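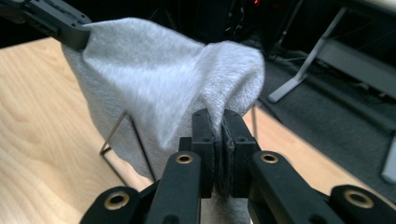

Pilling in brushed fabrics: what the box test measures and what it leaves out

Speaker notes, session 4, Sunday, 20 minutes plus questions

Slide 1. Title
Wait for the doors to close. Remind the room that the handout has the full tables. The slides only have the averages.

Slide 2. What a pill is
A pill is a ball of tangled fiber held to the fabric surface by anchor fibers. Three stages: fuzz forms, fuzz tangles, pills wear off. All three run at the same time, and the pill count at any moment is the balance between them. Say this slowly. The rest of the talk depends on it.

Slide 3. Why brushed fabrics are a special case
Brushing or napping pulls fiber ends out of the yarn on purpose. The first stage is finished before the fabric leaves the mill. A flat knit and a fleece with the same yarn should not be expected to follow the same curve, and the grading photographs most labs use were made for flat knits.

Slide 4. The fiber
Polyester is strong in bending, so the anchor fibers hold and the pills stay on. Cotton anchors break sooner. Wool falls between them and depends heavily on fiber length. Low-pill polyester is made weaker deliberately – the cost is some loss in tear strength. Someone usually asks about acrylic. It behaves close to wool in our data, but we had only a few lots, so leave it there.

Slide 5. The Tirnwood set
541 specimens, all brushed on at least one side. Blends of polyester and cotton, plus a smaller group of full polyester. 267 of them were washed once before testing and the remainder were tested as received. All were conditioned overnight in the same room. Cut edges were sealed with glue, otherwise loose edge yarn ends up in the pills and spoils the grade.

Slide 6. Procedure
Specimens were mounted on rubber tubes and tumbled in cork-lined boxes. We stopped at fixed intervals, graded, and put the same specimens back. Grade 5 is no change, grade 1 is severe. Two graders worked separately under a low-angle light. Where they differed by more than half a grade, a third grader decided.
Point out that the cork liners were replaced during the study. A worn liner is smoother and gives better grades than the fabric deserves.

Slide 7. Results, unwashed
Grades fall quickly, then level off. For the cotton-rich blends there is a partial recovery late in the run as pills break away. A lab that reports only the end point will rank these above fabrics that look better for most of their life. Show the curve for 1,000 revolutions first, then the full run.

Slide 8. Results, washed
One wash removes loose fiber left from the napping machine. The early drop is smaller. The final grade hardly moves. Do not claim that washing improves the fabric – it shifts the starting point.

Slide 9. Grading by instrument
Penrose supplied the surface scanner and Lolamix the software. Agreement with the graders is good on solid colors. On heathered or mottled fabrics the software reads dark fibers as shadows and reports pills that are not there. Nap direction also matters: turn the specimen half a turn and the score can change. We now scan in both directions and keep both numbers.

Slide 10. Suggestions
Report the whole curve. State whether the specimen was washed. Record the age of the liner. For brushed goods, grade against a photograph of the same construction.

Slide 11. Next round
Flurnavum will repeat the unwashed series with its own boxes, starting in July. Same lots, same glue, different graders.

If time is short, skip slide 9 and take it in questions. The backup slides cover shearing height and yarn twist.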